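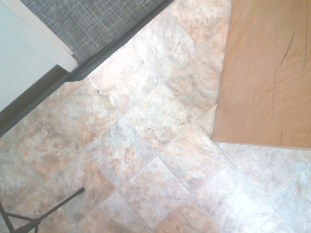

Notes from the Open Day at the Sárközi Workshop

3/23/23
By the Newsletter Desk

Our group went to Drullden this month for the open day at the Sárközi workshop, where a small firm called Fevia is working on a household robot named Seta. There were 15 of us, which filled the van. Several members have asked for a write-up, so this one is longer than our usual items.

The workshop is on the ground floor of a former bakery. Fevia rents the front half and has set part of it up like the downstairs of a house. The tiles have a mottled stone look, tan and rust and pale gray, and they are laid on the diagonal. A gray woven mat meets them along a dark strip. The light was strong that morning and the tiles looked nearly white in places.

Seta is built to pick things up off the floor, carry them, and put them down somewhere else. It has one arm on a wheeled base, with a small camera mounted near the gripper so the robot can look straight down at what it is about to grab. Fevia is aiming it at people who have trouble bending. A few of our members fall into that group and had made up their minds before lunch, some in favor and some against.

The morning demonstration

We were asked to stand behind a line of tape while the robot worked. The staff member running the session put objects down one at a time: a sock, a plastic cup, a set of keys, a pill bottle, and a sheet of paper. Seta drove over, stopped, lowered the arm, and tried to pick up each one.

The cup and the pill bottle went well. The sock took two tries. The keys were slow but successful, and got a round of applause. The sheet of paper did not come up at all. The fingers slid across it and closed on nothing, and after three attempts the robot backed away and waited. The staff told us that flat things are still a problem and that they have a different fingertip on order.

Between attempts the arm moves up to what Fevia calls the look position. It holds still there for a few seconds while the camera takes in the floor. This was the part most of us had questions about, and the staff spent a good while on it.

What the robot has to sort out

A plain floor is easy for it. A patterned floor is harder. Grout lines are long and straight, and an early version of the software sometimes read a line as a cord or a stick. Dark patches in a stone-look tile can pass for dirt, and a small chip can pass for a crumb. The team told us they chose this kind of floor for the practice area on purpose. Their first room had plain white vinyl, and everything they trained there did poorly the first time they took it into a real home.

Furniture is the next problem. From straight above, a tabletop is only a flat shape with a shadow next to it. The robot has to work out that the wood is higher than the tile and that it should not reach down through it. Light-colored wood on a warm-colored floor was given as a hard case. Grain and cracks in old boards add more lines to the picture, and those lines mean nothing as far as picking up socks is concerned.

Thin legs were the third thing on the list. Stands, tripods, folding chairs, and music racks all have narrow legs that spread out low to the ground. The wheeled base is 11 inches high and can run into a leg that the camera has only seen the end of. Fevia's answer so far is to have the robot look from more than one spot before it drives anywhere. This adds time. One of our members timed a full pickup with her watch, from the first look to the object landing in the tray, and got 76 seconds for the keys.

Somebody asked whether the strip between the mat and the tile was a problem for the wheels. The answer was that low strips are fine and that a thick rug with a fringe is not. The robot is told to treat a fringe as a wall and go around it.

Trying it ourselves

After a break, visitors were allowed to take turns with the hand controls. Fevia collects practice runs this way. A person steers the arm through a pickup, the camera and the arm positions are recorded together, and the recordings are used later for training. The staff had 170 runs from their earlier open day last August and were hoping to add more.

The controller is a pair of grips on a short bar. You squeeze to close the fingers and tilt to move the arm. Most of us found it awkward for the first minute and all right after that. The common mistake was coming down too fast. You are watching a screen that shows the view from the arm, and it is hard to judge height from it – the floor looks about as far away as it did a second ago and then you have touched it. The arm stops by itself when it meets resistance, so no harm was done, but it makes a thump.

A tip that helped several people was to watch the shadow. As the gripper gets close to the tile its shadow gets darker and pulls in underneath it. Once you know to look for that, the height is much easier to judge. The staff said experienced operators all do this, mostly without knowing it.

Bad runs are kept as well as good ones. We were asked not to start over if we missed, and to carry on and fix the mistake, so that the recording shows a recovery. Two of our group said they would have been less nervous if that had been explained at the start. We passed the comment along.

Questions from the group

Privacy came up first. The camera on the arm points down most of the time and sees floors, the lower parts of furniture, and now and then a foot. Fevia says that in the home version the video will be handled on the robot and not sent anywhere unless the owner agrees to share it. We asked what sharing would cover and were told the form is still being written. We would like to see that form before any of our members sign up for a trial.

Pets were next. Seta stops if something moves in its path and stays stopped until the path is clear. There was no dog on hand to test this with. One of the staff walked in front of it a few times and it stopped each time.

Price was not given. The firm would say only that it expects to rent the robot by the month and that repairs would be part of the rent. Several people thought this was sensible. Others wanted to know what happens to the robot if the firm closes, and did not get a full answer.

Noise is low. The wheels hum on the tile and the arm makes a soft whir. A member who uses hearing aids said the whir was noticeable but no worse than her refrigerator.

Battery life was given as a morning of light use. The charging dock sits against a wall and needs a clear stretch of floor in front of it, which would rule out some of the smaller apartments.

Practical notes for anyone going next time

The entrance is on the side street and has one low step. There is a ramp, but you need to ask for it at the door. Seating is limited, with benches along one wall only, and the talk part of the morning was done standing. Bring a folding seat if you need one and leave it behind the tape line.

Coffee was provided. Lunch was not, and the nearest place to eat is a ten-minute walk up the hill. Parking behind the building is tight for a van, and we ended up on the street.

The tiled area is smooth underfoot. Visitors using the hand controls are asked to wear flat shoes, and bags have to go on the hooks by the door while a run is being recorded.

Fevia plans to hold another session at Sárközi once the new fingertips have arrived. They have offered us places and would like some of the same people to come back, so they can compare runs. If you want to be on the list, put your name on the sheet by the notice board. Please note on it whether you need a seat in the van and whether you want a turn at the controls, as the two lists are kept separately.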